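Dotard on slow songs, a bad organ and the long way round to Gasine

Reading time: 8 minutes

Dotard's third record, Gasine, was meant to be finished in a month. It took a year and a half. The singer, who also writes the songs and plays most of the keyboards, is not embarrassed by this. "We said August," she says. "We didn't say which August."

We are in the kitchen of the flat where most of the demos were made. There is a four-track machine on top of the fridge and a pile of tapes next to the bread bin, some of them labelled and most of them not. She makes tea twice while we talk and drinks neither cup.

Gasine has nine songs on it and runs to just over half an hour. It is quieter than the first two albums and has far less guitar. The drummer plays on five tracks and on two of those he only plays a floor tom with his hands. The centre of it all is an electric chord organ which the band bought with a box of music stands and had no plans for.

"It was in the same lot as the stands, so we had to take it," she says. "It's a horrible thing. The fan is louder than the notes if you play it quietly. You can hear it all over the first song. We tried to get rid of it with a filter and the song sounded dead, so we put the fan back."

The fan is the first sound on the record. It comes on before the chord and is still running after the chord has stopped. At the listening evening the label put on, someone asked the person on the sound desk to check the speakers.

Three of the nine songs began as a commission. A walking group wanted short pieces of music that people could listen to at points along a route, and Dotard were asked to write one for each stop. The project ran out of money before the route was opened. The band kept the music.

"They were a minute each, with no words," she says. "I thought they'd make nice links between songs. Then I kept humming the second one while I was washing up, and I had a verse for it by the end of the week. The other two took longer. One of them still hasn't really got a chorus, it has a bit where the words stop."

That one is "Tithe", the fifth song, which closes the first side. It has already been played on the radio a few times, and it's the one people ask for at concerts. She finds this odd but doesn't mind. "I'd have put money on 'Cold Store'. That one has a tune you could give to a child."

The recording was done at Bucur, a studio on the upper floor of an old seed warehouse. It has one large room and one very small one, and the large one has a boarded floor that creaks. Dotard had booked ten days. On the second day the tape machine developed a fault which slowed it down for a few seconds at a time, and the engineer wanted to send everybody home until it had been repaired.

"We stayed and rehearsed," she says. "We'd never done that before. We always wrote things at home and then recorded them in bits. I don't think the four of us had played one song from beginning to end in the same room since the first album. So we sat in a ring and went through the lot, and it was obvious which ones were no good."

Six songs were dropped in two afternoons. One of them had already been announced as the single.

"The label was very patient about that. I'd like that written down."

The label is Fuller, which has put out all three Dotard records. It is run from a back bedroom and has never had more than four acts at once. The first pressing of Gasine is 600 copies on black vinyl, and the sleeve was printed separately and folded by hand by the band and whoever happened to be visiting. She says the folding took longer than mixing side two.

I ask whether 600 is a large number or a small one. "For us it's large. We did 243 of the first one, which sounds like a deliberate number and wasn't. There were meant to be 250 and seven had a scratch in the same place. I've still got the seven. They play all right if you start after the first verse."

The first album now sells second-hand for silly prices, which she says she has never seen a penny of and doesn't expect to. She would like to reissue it. The tapes are in reasonable condition but the artwork is lost. The drawing on the front was done straight on to a piece of hardboard that later went behind somebody's cooker.

Money comes up more than once. Gasine cost almost 2000 pounds to make, counting the studio, the train fares, the repair of the organ and a hired double bass that turned out to be needed for only one song. Half of that came from the label and the other half from a run of weddings the band played under a different name. She won't tell me the name. She will tell me that they played a lot of soul covers and that the bass player was much happier than he has ever been in Dotard.

"He gets to move his feet. In our songs he has to wait. There's a place in 'Margin' where he plays one note and then he's got eleven bars to think about it."

The waiting is what most reviewers have noticed. The songs are slow, and they leave gaps. A few people have found the record cold, and one said it sounded as though the band were being charged by the note. She has read that review and thought it was fair enough.

"I don't set out to be slow. I sing the words at the speed I'd say them, and I'm from a family where people leave a pause. If you leave a pause at my mother's table, somebody's passing something. It isn't an awkward pause. I suppose on a record there's no one passing anything."

The words themselves are plainer than before. The second album had a great many birds in it, and a long song about a lighthouse that she no longer plays. On Gasine people wait for lifts, sort out a loft, miss a turning. "Cold Store" is a list of what was in a chest freezer when it was switched off. She says every item in it is true apart from the trout, which was needed for the rhyme.

Did she worry that it was too ordinary? "I worried it was too much like a diary. I took out anything that had 'I' in the first line. That got rid of a third of it straight away and I didn't miss it. I've had to put one back, because the drummer liked it."

The title has caused some confusion. People have taken Gasine for a town, a brand of cough mixture and a woman's name. She found the word stencilled on the side of a crate at Bucur and never learned what it meant. The engineer didn't know either. There was a plan to look it up once the record was done. So far they haven't.

The band will play a handful of dates in the autumn, mostly in small halls, with the organ. It has to travel in its own car, lying on its back, and it needs to be switched on well before anyone arrives or it comes out flat. They have learned to tune to it. The one time they asked a support act to do the same there was a short argument, and the support act played unaccompanied.

She isn't sure how the quieter songs will go down in a room with a bar in it. They tried "Margin" at a warm-up show, with no introduction, after the loudest song they have. People talked through the first minute and then stopped. She couldn't tell if they had started listening or gone home, as the light was in her eyes.

As for what follows, there are already some tapes. They are in the pile by the bread bin, and they are faster. The drummer has been told he can use sticks. One of them is a waltz and one has the soul band's horn player on it, playing a part he thought was for a wedding. There is no title and no studio booked, and Fuller hasn't been told.

"I'll tell them when there are nine," she says. "If I tell them now they'll ask which month."

She gets up to put the kettle on again. The four-track, when the fridge starts, shifts very slightly towards the edge. She pushes it back with her elbow on the way past.

Gasine by Dotard is out now on Fuller, on vinyl and as a download.
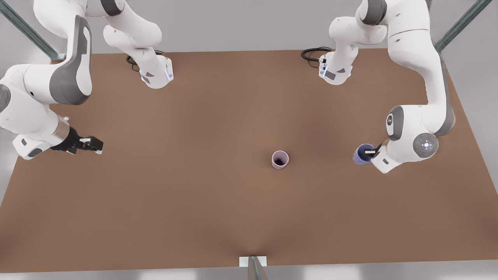
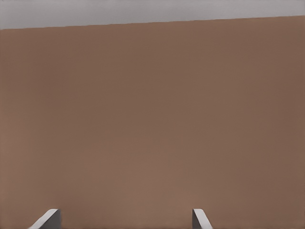
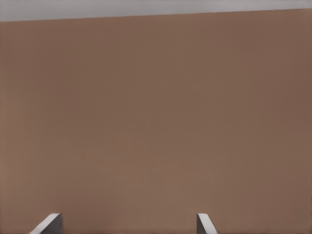
Computer renders. The first shows the brown tabletop with two white robot arms along its far edge.

3 comments

pedalnote
Glad someone asked about the fan. I took my amp to bits before I realised it was on the record. Side one is the best thing they've done. Not so sure about "Margin", it never gets going for me.

hallway_b
I have one of the first album with the scratched sleeve (sleeve, not the record) and I'm not selling it, so please stop messaging me. Would buy a reissue too, to be fair. Does anyone know if the lighthouse song is gone for good? I walked down the aisle to that.

Second Row Left
Saw the warm-up show. We were listening. It was the people by the door who went home.

Contact us | Copyright remains with the authors | Back to top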